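4.3 Loss of grip at the plate rim

The most common fault in the kitchen trials was a late slip. The fingers closed on the rim of a plate, the lift began normally, and the plate then rotated out of the pads. Of 90 lifts logged in March, 8 ended this way. The controller reported a secure hold in five of them, so the safety stop did not trigger and the operator had to end the run by hand.

We first suspected the pads. Replacing them did not change the result. The logs pointed instead to the closing routine supplied with the Drilleo controller, which takes its force reading once, at first contact, and does not check it again during the lift. A rim that settles between the pads after contact is still treated as held – the stored value is simply out of date.

Figure 5 shows a counter of the kind used in this work, with plates and glassware close together. A dropped plate in such a space can strike other items. 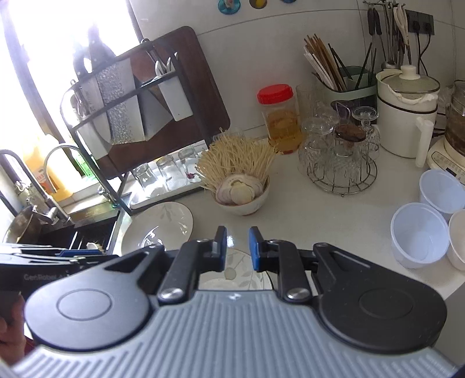

Figure 5. Gripper with blue finger pads over a plate on the counter.

Berisha objected that a second force reading would slow every lift and would still miss a slip that starts between readings, and asked for a continuous check on finger position as well. We added both. The position check runs on the Itex board and stops the lift when the fingers close further than the rim thickness allows.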